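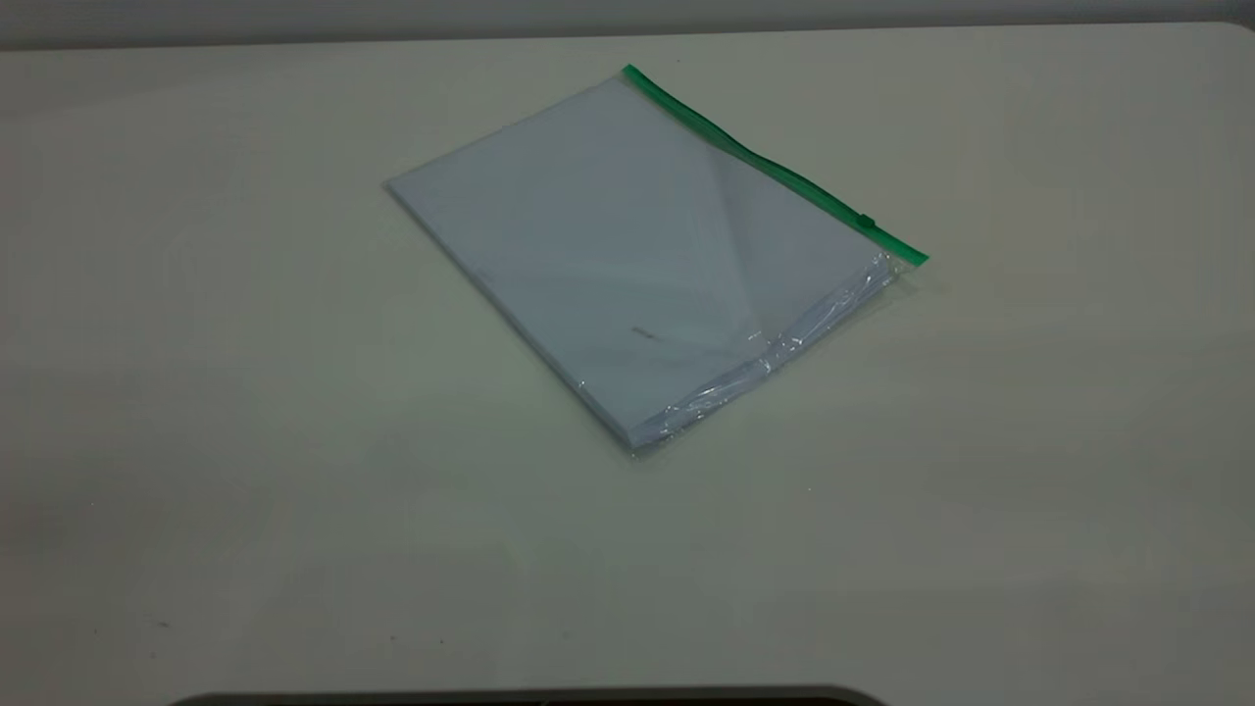

Zip bag with the paper stack in it, green slider near the right-hand end of the strip.

May 23, 2024, posted by Uldis Lill
Last updated: January fix note struck out, ticket reopened

Ticket 2256: Bag opener, slider grab unreliable

Meifang closed this in January as "fixed by calibration". I don't buy it. Same arm, same bench in the Gretthorpe shed, and I logged 13 misses in 44 tries with the stock Distano profile. That's a coin jar, not a fix.

Tried so far:
- Re-ran the wrist camera calibration. No change in the misses.
- Dropped the closing force by 2 steps. Fewer crushed corners, more slips. Put it back.
- Swapped to the Postma pads everyone on the forum raves about. Can't tell the difference, and they weren't cheap.

My own theory is glare. Clear film on a pale table throws highlights all over the shop, and I reckon the detector is chasing those when it ought to be following the green.
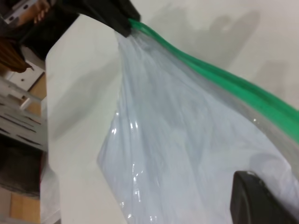

Holding the film at opposite ends of the bag is Meifang's idea. Fair enough, but a good hold tells me nothing about whether the slider will travel, and I'd like to see a full run logged before anyone changes the status again.

Meifang Han replied: Try the matte grey mat first. Paveo build is on the shared drive.

Will do, though I'm not holding my breath. Leave it open.

This site uses cookies to keep you signed in. Manage your cookie settings.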